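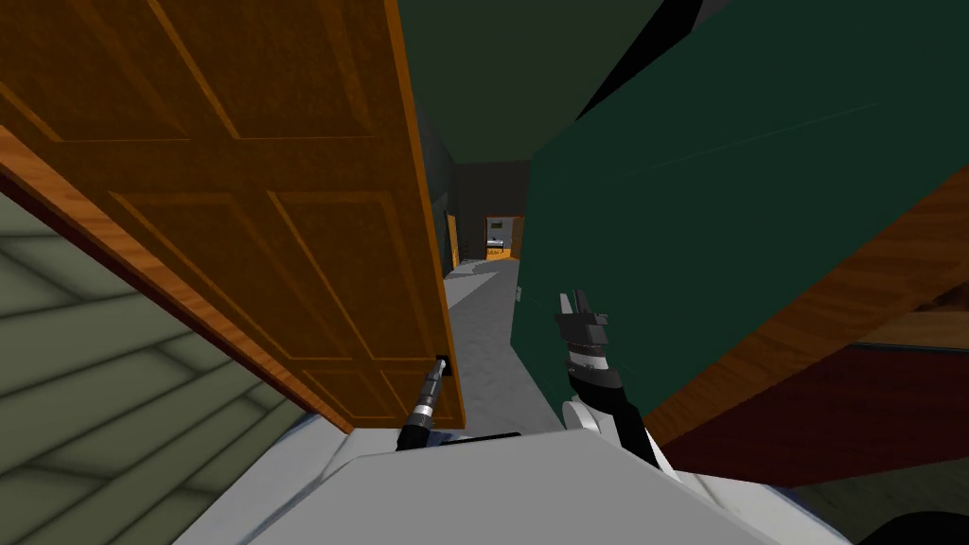 Aser Publishes Good Practice Guide for Simulated Testing of Two-Armed Household Robots

HELARD, 17/02/2020 – Aser, the association for service robot safety, today published a good practice guide for companies that use computer simulation to test two-armed mobile robots before they are placed in homes. The guide covers door opening, passage through hallways and work close to furniture.

The document was prepared with Ollent, a developer of simulation software, and Kushnir, which builds mobile robots for indoor use. A draft was opened for comment in November. Aser received 319 comments and has published its response to each of them along with the final text.

Simulation is now a routine part of robot development, but test reports differ widely in what they record. Some give a success rate with no account of the rooms, doors or starting positions used. Under the new guide, a report on a door task should state the type of door, the side on which it is hinged, the position of the robot at the start and the point at which the gripper first makes contact.

The guide contains 24 recommendations in four sections. Among the main provisions:

A door task should be repeated at least 100 times for each door type, with the starting position of the robot changed between runs. All runs are to be reported, including those stopped early.

Both arms are to be monitored throughout, even when the task calls for only one. Contact between the idle arm and a wall, cabinet or other furniture must be logged as a separate event.

Test homes should include narrow passages and furniture placed near the swing of a door. Results from open floor areas may not be used to support claims about hallways.

The view from the robot's own position should be saved for every run in which contact is lost or the door stops moving, so that a reviewer can see what was within view of the robot at that moment.

Software versions and the values used for door weight, hinge friction and gripper force must be listed in an annex to the report.

Simulated results do not replace physical testing. The guide asks companies to repeat a sample of each task on a real robot and to publish any difference between the two sets of results. Where the difference is large, the simulated figures should be withdrawn until the cause is found.

"A buyer reading two reports should be able to compare them line by line," Aser said in a statement. "The guide sets out what has to be on the page for that to happen."

Kushnir will apply the guide to its indoor test program in the current year. Ollent has added a report template to its software that follows the order of the recommendations, and will offer it to existing customers at no charge.

Use of the guide is voluntary. Companies that wish to state that a report follows it must complete the checklist in the final section and make it available on request. Aser will review the guide after its first full year of use.

A printed copy can be requested from the Aser office in Helard. The eight-page summary is available separately.

Media contact: Aser Press Office, Helard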